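Ticket 1088: Left arm drops out during switch sorting recordings
Opened by: Ifeoma Shehu, Ternness

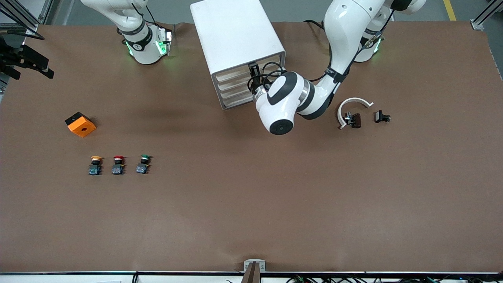
Bench layout for the switch task, both arms powered.

Problem: the left arm's joint data freezes partway through an episode. Video keeps recording. Of 100 episodes, 17 have the gap.

Tried: restarted the recorder, reseated the arm's network cable, lowered the logging rate to 30 Hz. No change.

Reply from Leonardo Martinelli: Check whether both arms write to the same buffer. Please keep the bad episodes out of the training set for now.

Update: they did share one. Split it and started a new batch.

Status: open, waiting on batch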